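Home | Newsroom | Products | Contact

Dovow Releases Water-Based Finish for Wooden Tabletops

MORGAN, October – Dovow has added a water-based clear finish, Fekis, to its line of coatings for indoor furniture. The product is sold in one-quart and one-gallon cans and is applied by brush or pad in two coats.

Fekis replaces the company's oil-based Stomby finish, which will be sold until stock runs out. Drying time between coats is three hours at normal room temperature. Full hardness is reached after 23 days – during that period the surface should be wiped with a dry cloth only.

In rub testing at the Morgan plant, coated panels went through 2370 cycles before the first loss of gloss was recorded. Stomby panels reached 500 under the same load. The finish is supplied in matte and satin.

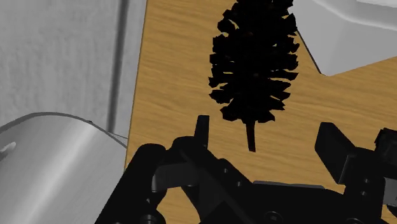
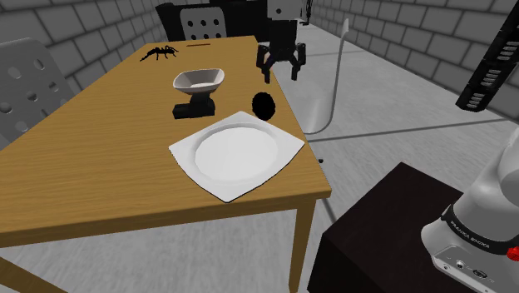
Orders are open to dealers now, under catalog number 2981. Safety sheets ship with each case.

Recent releases
Stomby: Notice of Final Stock
Dovow Extends Dealer Hours
Storing Water-Based Coatings in Winter

Comments (3)
grainside: Will it go over old Stomby without sanding?
tworiver: The sheet says scuff first, fine grit.
mapleleg: Any plans for a gloss version?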